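Teaching by Hand at the Pollitz Laboratory

How an automation group at Brerkitley is building a library of human demonstrations, one short task at a time

The first lesson given to every new operator at the Pollitz Laboratory takes less than a page of the training manual. Three cubes are placed on a white table: one red, one yellow, one green. The red cube goes inside a black square. The other two are to be placed on top of it, one after the other. The operator guides the arm through the work by remote control, and the system records each movement of the joints and the gripper along with the view from the cameras.

Cristóvão Vieira, who directs the laboratory, selected the exercise in the first year of the Quintela program. The program studies how much a robot can learn from people who show it a task, in place of engineers who write out each motion in advance. Stacking was chosen for its plain rules. Two observers watching the same recording will nearly always agree on whether the tower was built, and that agreement matters when the recordings are later used for training.
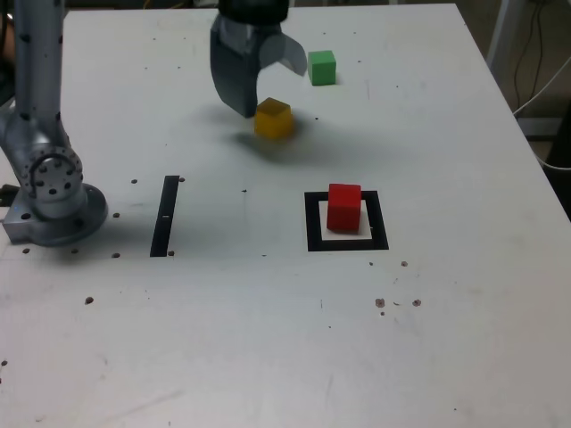

The collection now holds 3,379 demonstrations. Of these, 3,291 have passed review and are available to the research staff. The remainder have been set aside, most often for a gap in the camera record or a session that was ended early. They are kept on a separate server, and the laboratory has no plans to delete them.

Review is the responsibility of Rosário Leitão, who joined the program from a background in vocational education. Her office receives the recordings at the end of each working day. Each one is watched in full by a person before any software is applied to it. The reviewer notes where the gripper closed, where it opened, and whether the operator paused or changed course on the way.

"We ask our operators to work at a steady pace and to leave their corrections in," Leitão said. "If the gripper comes down a little to one side and the operator brings it back, I want that in the recording. A learner that has only seen perfect approaches has very little to go on when its own approach is poor."

This policy was adopted in April, after a long internal discussion. Earlier guidance had asked operators to stop and begin again whenever they made a visible error. The resulting recordings were clean and short, but models trained on them tended to stall when a cube was not quite where they expected it. Operators are now told to continue unless the task can no longer be finished.

Training for the position lasts 40 hours. New operators spend the first part of that time with the hand controller alone, learning how far a small turn of the wrist will carry the arm. They then move to the table under supervision. Depth is the usual difficulty. A person standing beside the workspace can judge the height of the gripper without much thought, while a person working from a screen must learn to read it from other signs, and shadows on the tabletop are among the most useful.
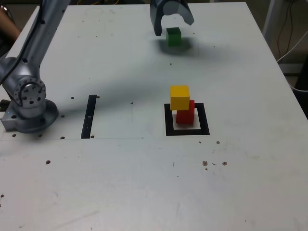 Vieira is cautious about what the exercise can prove. A robot that stacks cubes well has learned to stack cubes, he noted, and the step from there to useful work in a plant or a hospital store room is a long one. He regards the table as a place to settle questions of method. How many demonstrations are enough? Does it help to have many operators, or a few very practiced ones? Should the starting positions be spread widely or kept close together?

On the first of these questions the group has a partial answer. In its own trials, improvement was rapid up to 500 demonstrations and slower after that. The laboratory has been careful to describe this result as one that applies to its own table, its own arm and its own cubes. On the second question, opinion within the group remains divided — Leitão favors a larger number of operators, and Vieira has so far been unwilling to give up the consistency of a small team.

The recordings are managed in Etivska, a cataloging system written by the laboratory's own staff. It allows a researcher to search by operator, by task and by the order in which the cubes were moved. Camera views are stored side by side, so that a moment seen from across the table can be compared with the same moment seen close to the fingers.
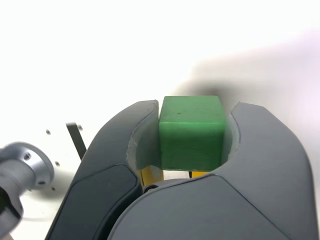

A green block between the fingers of the gripper at the Pollitz Laboratory.

The close view has become the more important of the two for studying the grasp itself. Reviewers use it to check how a cube sits between the pads, a detail that can be hard to judge from a camera farther away. Leitão's office has begun to add a short written note on the grasp to each new entry, and older entries are being updated as time allows.

The next stage of the program will introduce objects of uneven shape. The operators have asked that the cubes remain in use for training, and the laboratory has agreed. New staff will continue to begin with the same exercise, which is scheduled every Tuesday in the main workroom at Brerkitley.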